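Plomulell: the choir that rents by the hour

Monday, October 6, 2025

Caught her between rehearsals, about to lock up. She runs Plomulell, the community choir that started in a church basement in June and already has a waiting list. Didn't want her name in, "the altos would never let me hear the end of it." Fine. Tea in paper cups, coats on.

No auditions. That was the first thing. "People ring up and say they can't sing. I tell them Tuesday, seven o'clock, bring water." Most come back. Some don't, and she's not going to chase them.

The first night drew 11 people and a dog. By the end of summer there were over 348 names on the email list, though a lot of those are somebody's aunt who wants the concert dates. The room is the trouble. Dumlao Hall was cheap but the heating cut out, and then the roof. They moved to the back half of the old Birkik building, where they pay by the hour and stack there own chairs.

"It's too bright and it echoes. The basses love it. They sound enormous in there." 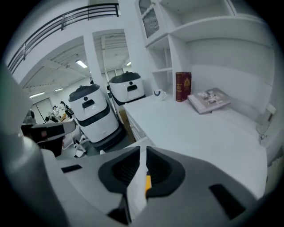
Inside, on a weekday.

Repertoire is a sore point. She likes old rounds, sea songs, anything with a decent tune in the middle. The tenors want pop. There was a vote, then another vote. "We're doing two of theirs and four of mine. I'd call that generous."

Does she read music? Yes, badly. Learned on a neighbour's piano, gave up at fourteen, took it up again after her kids left home. Teaches every part by ear, a line at a time, walking up and down. Nobody gets sheets until week three. A few of the retired teachers hated that and said so, loudly. One still brings her own pencil.

Money, then. Members pay what they can into a biscuit tin. Lavovex, the print shop down the road, does the programmes at cost and gets a thank-you on the back page. She'd like a proper piano. "What we've got is a keyboard with a sticky F. We've learned to transpose around it."

And the winter concert? Still going ahead, she thinks, if the hall hire gets sorted and the sopranos stop getting colds. Doors at half past six, soup afterwards, colour of your choice as long as its not beige. She was looking for her keys by this point.

"Put in that we need basses," she said, from the stairs. "We always need basses."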